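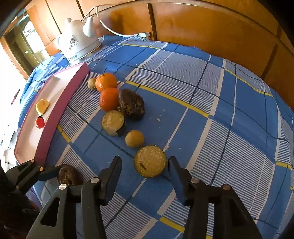

Stand: 13. September

Wer einem Greifer beibringen will, Obst und Gebäck von einer Tischdecke auf ein Tablett zu legen, liest fast überall denselben Rat: möglichst viele Beispiele aufnehmen, der Rest ergibt sich beim Training. Ich halte das für einen schlechten Rat. Er ist bequem für alle, die Speicherplatz verkaufen, und er verschiebt die Arbeit dorthin, wo man sie nicht mehr reparieren kann. Diese Anleitung beschreibt, wie wir im Projekt Trotus Vorführungen mit Handgreifern aufnehmen und was wir davon wieder wegwerfen. Sie setzt voraus, dass die Greifer montiert sind und die Kameras laufen.

## 1. Aufgabe in einem Satz festlegen

Vor der ersten Aufnahme schreiben wir einen Satz auf, der die Aufgabe beschreibt, zum Beispiel: »Die Gegenstände neben dem Tablett einzeln greifen und im Tablett ablegen.« Mehr nicht. Bei »Tisch aufräumen« macht jede Person etwas anderes. Die eine sortiert nach Größe, die andere schiebt den Wasserkocher zur Seite, und hinterher rätselt man, warum das Modell an der Kante des Tabletts zögert.

Zum Satz gehört auch das Ende. Bei uns gilt eine Vorführung als beendet, wenn der Gegenstand liegt, beide Finger offen sind und der Greifer vom Tablett zurückgezogen ist. Bricht man früher ab, fehlt dem Modell das Loslassen. Das klingt banal, war aber im März der häufigste Fehler in unserem Material.

## 2. Tisch einrichten, aber nicht zu schön

In vielen Datensätzen liegt ein einzelner Würfel auf grauem Grund. Damit bekommt man hübsche Erfolgsquoten und ein Modell, das an der ersten karierten Tischdecke scheitert. Ob ein gemustertes Tuch dem Modell wirklich hilft, haben wir übrigens nie sauber gemessen. Wir nehmen es, weil die Tische, an denen das Ding später arbeiten soll, auch welche haben.

Praktisch gehen wir so vor:

- Gegenstände mischen, die sich unterschiedlich greifen lassen: Mandarinen, flache Fruchtscheiben, kleine Früchte, unregelmäßige dunkle Stücke.
- Einen Teil schon vorher ins Tablett legen. Sonst lernt das Modell nur den Fall, dass dort überall Platz ist.
- Dinge, die nicht zur Aufgabe gehören, ruhig stehen lassen, solange sie niemanden behindern.
- Zwischen zwei Vorführungen mindestens einen Gegenstand umlegen, und zwar auch mal ungünstig, etwa dicht an einen anderen.

Der letzte Punkt ist lästig. Nach einer Stunde legt jeder die Sachen wieder in die gleiche Reihe. Wir würfeln deshalb die Positionen vorher aus und hängen den Zettel an die Wand. Eine App gibt es dafür von Bogale, ich habe darin keinen Vorteil gegenüber dem Zettel gefunden.

## 3. Greifen

Finger vollständig öffnen, bevor der Greifer sich dem Gegenstand nähert. Dann gerade heran, kurz stehen bleiben, schließen, heben. Die kurze Pause vor dem Schließen ist umstritten. Iraklis Sfakianakis, der bei uns die Auswertung macht, hält sie für überflüssig und hat mir dazu mehrfach Kurven gezeigt. Ich lasse sie trotzdem machen – das Material ist leichter zu schneiden, und seine Kurven stammen von Holzklötzen.

Flache Scheiben nicht von oben zusammendrücken, sondern am Rand fassen. Wenn eine Scheibe wegrutscht, einmal nachfassen und weitermachen. Solche Korrekturen gehören in die Daten. Wer sie alle herausschneidet, erzeugt ein Modell, das nach dem ersten Fehlgriff nicht weiterweiß.

Bei mehr als einem Nachfassen brechen wir ab und markieren die Aufnahme.

## 4. Zu zweit am Tisch

Zwei Greifer über derselben Fläche sparen Umbauzeit, bringen aber eigene Probleme mit. Der fremde Greifer taucht in der eigenen Aufnahme auf, und das Modell kann nicht wissen, dass er nicht zu ihm gehört. Deshalb braucht es eine Absprache darüber, wer welchen Bereich bedient und wer zuerst ablegt. 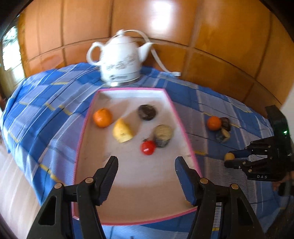

*Zwei Handgreifer an einem Tisch: vorn über dem Tablett geöffnet, rechts mit einem kleinen runden Gegenstand zwischen den Fingern.*

Unsere Regel: Über dem Tablett arbeitet immer nur einer. Der andere wartet neben dem Tablett, gern schon mit gegriffenem Gegenstand. Gesprochen wird vor der Bewegung, nicht währenddessen. Und die beiden Aufnahmen müssen zeitlich zusammenpassen, sonst sind sie als Paar wertlos. Wir klopfen zu Beginn beide Greifer einmal gegeneinander und richten die Spuren am Geräusch aus. Vutodside wirbt mit einer automatischen Synchronisierung. Die hat bei uns funktioniert, bis jemand einen Akku getauscht hat, danach lagen die Spuren auseinander, ohne dass irgendwo eine Warnung stand.

## 5. Aussortieren

Jetzt der Teil, der in den Werbevideos fehlt. Aus der letzten Runde hatten wir 612 Vorführungen, behalten haben wir 192. Das ist kein Unglück. Verworfen wird bei uns, wenn

1. der Gegenstand beim Ablegen aus größerer Höhe fällt,
2. die Finger den Blick auf den Gegenstand über den ganzen Griff verdecken,
3. der zweite Greifer in die Bewegung hineinläuft,
4. die Aufnahme vor dem Zurückziehen endet.

Die Durchsicht macht jemand, der die Aufnahme nicht selbst gemacht hat. Bei eigenen Griffen ist man zu großzügig, ich nehme mich da nicht aus.

Von automatischen Qualitätsfiltern rate ich vorerst ab. Der Filter von Skurnton hat uns vor allem die Vorführungen mit Nachfassen gestrichen, also gerade die brauchbaren. Vielleicht lag es an den Einstellungen. In der Dokumentation stand dazu nichts, und auf meine Anfrage kam ein Link zu derselben Dokumentation.

## 6. Früh testen

Nicht warten, bis alles beisammen ist. Nach dem ersten halben Tag ein kleines Modell trainieren und auf einen Tisch loslassen, der in keiner Aufnahme vorkommt. Es wird schlecht sein. Interessant ist, worin. Greift es immer links daneben, stimmt vermutlich etwas mit der Kalibrierung nicht. Bleibt es vor dunklen Stücken stehen, fehlen davon Beispiele, oder das Licht ist zu knapp.

Für den Test nehmen wir 7 Anordnungen, die vorher auf Papier festgelegt sind und danach nicht mehr geändert werden. Wer die Testanordnung anpasst, sobald das Modell scheitert, kann sich das Testen sparen.

## Offen

Ob Vorführungen mit Obst etwas für andere Gegenstände bringen, weiß ich nicht. Es wird viel behauptet. Bei uns lief ein mit Mandarinen trainiertes Modell auf Tennisbällen passabel und auf Tassen gar nicht. Die nächste Runde nehmen wir mit Geschirr auf, die Liste der Anordnungen kommt dann an diese Seite.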